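Billwood lança linha de molhos sem tomate para quem tem saudades de uma boa bolonhesa

25 de novembro de 2018

Confesso que sou a pior pessoa do mundo para escrever comunicados, mas desta vez fiz questão! Chamo-me Chrysoula Kokkinos, fundei a Billwood na cozinha de casa e hoje apresento a Flonetti, a nossa primeira linha de molhos para massa sem tomate, sem pimento e sem malagueta.

A ideia veio do meu prato preferido, a lasanha de domingo (sim, eu repetia três vezes). Quando deixei de comer tomate, experimentei tudo e mais alguma coisa até chegar à mistura de beterraba assada, cenoura, abóbora e um fio de vinagre. A primeira panela ficou tão roxa que o meu filho se recusou a prová-la. A receita final leva menos beterraba e bastante mais cebola, cozinhada devagarinho.

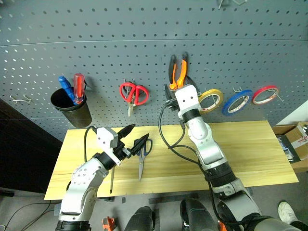 Tesoura e chaves de fendas no painel perfurado, por cima do tampo de madeira clara.

São 3 sabores: clássico com manjericão, cogumelos com tomilho e um de azeitona que eu como à colher, diretamente do frasco. O primeiro lote tem 2,000 frascos e vai estar nas lojas Kettunen e na mercearia Fumiris. Cada frasco dá para quatro pratos de massa bem servidos, ou dois lá em casa.

As primeiras 100 encomendas levam um livrinho com as minhas receitas, incluindo a tal lasanha e uma pizza de frigideira que se faz num instante. Em março chega a versão picante, feita com gengibre e rábano, e ainda ando a afinar a quantidade de alho.

Jornalistas e bloggers que queiram provar, é só pedirem amostras à Billwood e dizerem qual o sabor. Respondo eu mesma, normalmente à noite, depois de lavar as panelas.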